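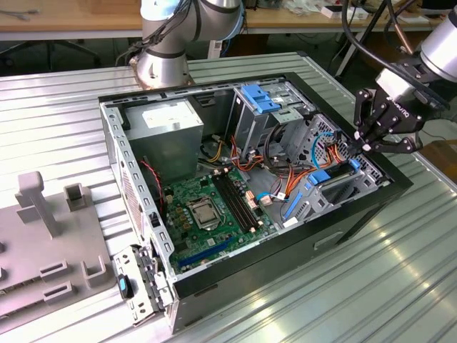

Slide 1. Desktop tower on its side on the slatted table, side panel off, gripper over the drive bay.

Speaker notes — Working rules for robotic teardown of desktop computers
Tranberg session, 2024-09-26

Slide 1
Leave the slide up while people sit down. State the scope: rules for a shared bench where arms take apart office computers and people load and unload them. These are the Gemley house rules, revised in May. They sit under whatever machine safety standard applies at your site and do not replace it.

Point to the cables between the drive cage, the drive bay and the board. Most of the talk is about them. A loose cable has no fixed position, so no program should assume one.

Slide 2. Before the arm moves
Mains lead removed and hung on the hook. Wait 5 minutes. The power supply is never opened, by hand or by arm. It comes out whole and goes in the marked bin.
Case position is checked against the table origin at every load. If the offset is more than 2 mm, reload. Do not correct it in software.

Slide 3. Reach and force
Approach from above wherever the part allows. Fingers stay open until they are clear of the case edge.
Force limit at the fingertips is 5 N near cables. A trip ends the cycle. The operator looks inside the case before any restart — no automatic retries.
The gripper's own cable needs a bend check at both ends of the travel. Okafor cells do this at shift start. Trula cells do it at every tool change. Either is acceptable if it is logged.

Slide 4. Two arms, one table
One arm inside the case at a time. The other holds at its park point with its brakes on. Shared zones are set in the controller, and tape on the table is only a reminder.
Fixture plates count as obstacles and go in the collision model, posts included.

Slide 5. Log review
138 stops out of 188 logged were cable contact. Read both numbers out, then pause for questions. If asked about cutting cables first: allowed, with a separate tool and a separate risk assessment. Copies of the form are by the door.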